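作業ノート > 小物・備品 > おもちゃの青果

2021年8月16日 記:Kátia Bastos

おもちゃの青果の整理と、木の卓まわりの覚え書き。

朝から棚の箱を出して中身を見直した。Lambertの箱とGevirtzの箱が前から混ざっていて、ラベルと中身が合わない。綴りも間違っていた。正しくはGeviritz。ラベルは書き直し済み。

苺は台帳では11個。棚の引き出しから出てきた分と、かごに入れて卓に出してある分を合わせると台帳どおりになった。先週なくなったと思っていたものは、布の箱の底に入っていた。キウイは毛羽のある茶色のもので、埃がつきやすい。粘着ローラーを使うと毛が抜けるのでやめて、柔らかい刷毛で払う。黄緑の野菜は、台帳には「レタス」、古いラベルには「ピーマン」と書いてあり、人によって呼び方が違う。今後は台帳に合わせて「レタス」にする。異論があればこのノートに書き足してください。

かごは白の小さい方を使う。側面が格子の穴になっているので、洗ったあとは伏せておけば水が切れる。前に使っていた深い方は、底に入れたものが見えにくく、取り違えが多かったので棚の下段に下げた。

卓の上の置き方は下のとおりにした。かごは中央。苺とレタスとキウイはかごの中に入れ、重ねずに散らす。サボテンの飾りは奥の左寄り、布は奥の右寄り。布は畳まず、まとめて置くだけでよい。緑の小さい球は右端の近く。
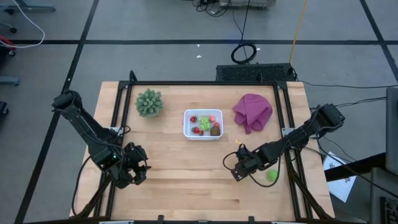

中央の白かごに苺五つ、黄緑の野菜、キウイ。奥に飾りのサボテンと布。

布の色は台帳に「赤」とあったが、どう見ても濃いピンクなので直した。赤と書いてあると、苺と同じ色の布がもう一枚あるように読めてしまう。実際にJarnellの荷物を開けたとき、赤い布を探して時間を使った。

飾りのサボテンについて。青果ではないので、どの箱に戻すか決まっていなかった。とげの部分に引っかかって布の糸が出たことがあるので、布とは別の箱にする。棚の上段、左の空き箱に「サボテン」と書いて入れる場所を作った。

卓の天板の件。細い木を並べて継いだ板で、継ぎ目に埃と消しゴムのかすがたまる。乾いた布だと継ぎ目の方向に沿って拭かないと残る。斜めに拭くとかすが押し込まれるだけだった。水拭きは固く絞って一度だけ、そのあとすぐ乾拭き。油は塗らない。以前、端の方で少し試したときに小物の裏に油が移り、落とすのに手間がかかった。

板の色が明るいので、赤い苺は直に置いてもよく目立つ。キウイは離れて見ると木の色に寄って見えるので、単独で卓に置くときは戻し忘れに注意。球は転がる。置くときは手を離す前に止まっているか見る。

苺のへたの葉は先が細かく分かれていて、横向きに置くと葉と実の両方が板に触れる。立てて置こうとしても安定しないので、卓に直に出すときは寝かせる。へたが上でも横でも構わないが、葉が折れたままになっていないかは片付けのときに見る。葉の付け根が緩んでいるものが棚の引き出しに2個あった。接着剤はまだつけていない。別の小袋に入れ、袋に「葉ゆるみ」と書いた。
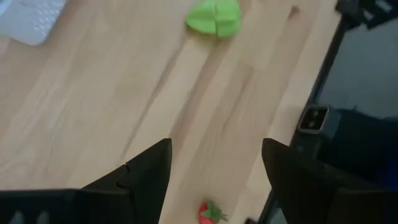

Joni Eskola:葉の緩みは瞬間接着剤だと白くなります。前にLambertの箱の苺で失敗しました。木工用を楊枝の先で少しだけ入れて、一晩置くのがいいと思います。あと、レタスの件は賛成です。古いラベルは見つけたらはがしておきます。

了解。木工用で試す。まず1個だけ直して、様子を見てから残りもやる。レタスのひだの間にも埃が入るので、古い歯ブラシを一本、青果専用として引き出しに入れておいた。柄に緑のテープを巻いてある。ほかの掃除には使わないこと。

洗い方も書いておく。苺とレタスはぬるま湯に中性洗剤を一滴。こすらず、指の腹でなでる程度。キウイは洗わない。一度濡らしたときに毛が寝てしまい、乾いても戻らなかった。今あるのはそのあとに買い直したもの。

買い足しについて。Drernoraに青果の小物をまとめて頼むと、送料込みで3,241円になる。苺は足りているので要らない。ほしいのはキウイの予備と、色のはっきりした別の野菜。黄緑はレタスと紛らわしいので避けたい。茄子か人参がよいと思う。注文はJoniの意見を聞いてからにする。

箱の割り当て(今日から)
上段左 サボテン
上段右 布、予備の布
中段 青果(苺、レタス、キウイ、葉ゆるみの袋、歯ブラシ)
下段 深いかご、空き袋、古いラベルの控え

球の置き場所だけ未定。青果の箱に入れると苺の下に潜って見つからなくなる。ふた付きの小さい缶があればそれに入れたい。台所の棚に空き缶が4個あったはずなので、明日見てくる。

残り
・葉ゆるみの苺の接着
・台帳の「赤い布」を全ページ直す(表紙の一覧はまだ)
・Geviritzの箱の底が抜けかけているのでテープで補強
・粘着ローラーの替えは布用としてだけ残す
・刷毛が見当たらなければ私の机の右の引き出し

小物・備品ノート 記載の訂正は各ページの記入者まで | ページの先頭へ戻る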